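# stukthorpe-soft-furnishings

Notes and files for the cushions and covers at the Stukthorpe flat. I started this folder after washing the wrong thing at the wrong temperature – never again! 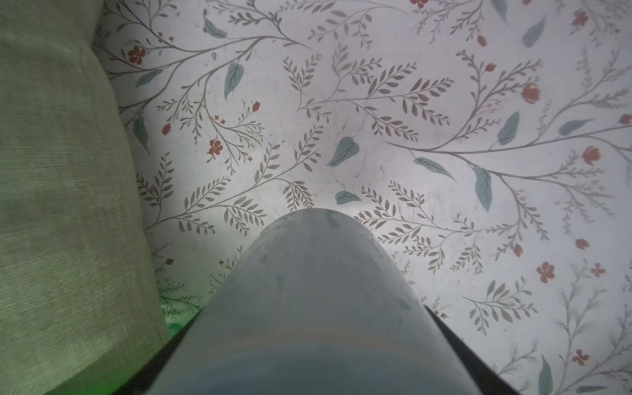 *Plain green next to the grey leaf print.*

## What's in the folder

- `covers.csv` – one row per cover, with size, fabric and where I bought it
- `washing.md` – what I've tried so far, good and bad
- `swatches/` – close-ups for matching thread and paint

## Washing

I do the green at 30 and the leaf print at 40, separately (the print picks up colour if you so much as look at it). No tumble drier for either. Iron the print inside out while it's a bit damp.

## Still to do

- Rows 2 and 13 have no sizes yet, I keep forgetting the tape measure
- Chisholm had a darker green I liked, need to go back in April
- Ask Maya Khasawneh if she still has the zip foot for my machine

Colours in the swatches shift a lot with the light, so please don't order paint from them. Get a tester pot first.

Last tidied 14/03/2021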